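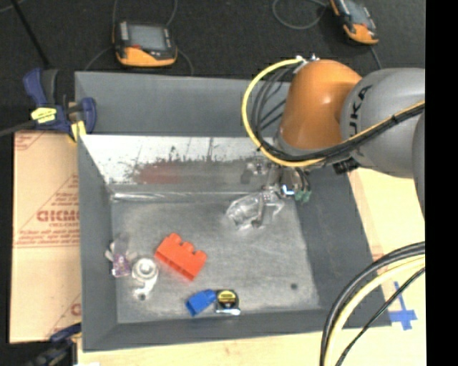
Grey bin on the pale bench, clear plastic piece at the top, red block lying below.

13 October 2023, Narnwood bench

Costel wants all the small stock moved out of the drawers and into open grey bins like this one. I said I'd give one bin a fair go before we buy 20 of them. So far I am not won over.

The inside back wall is scuffed, shiny towards the top and worn to grey with ragged scratches lower down. Pletard's sheet calls the lining hard-wearing. Hard-wearing for whom? I'd like to know how old this one is - Ecaterina says it came with order 664, but there's no label to back that up.

Clear crinkly plastic is the awkward stuff. Against a grey base you look straight through it, and I can see us leaving bits behind every time we empty a bin. Red things are no trouble. Laurențiu suggests a white liner. Might help, might just show the dirt.

The wide sloping sides are all right for getting a hand in, but they eat up bench space. Two bins side by side and there's no room left for the scales.

To do: ask Pletard for the price without lining. Try a white sheet in the bottom. Keep the drawers until December whatever Costel says.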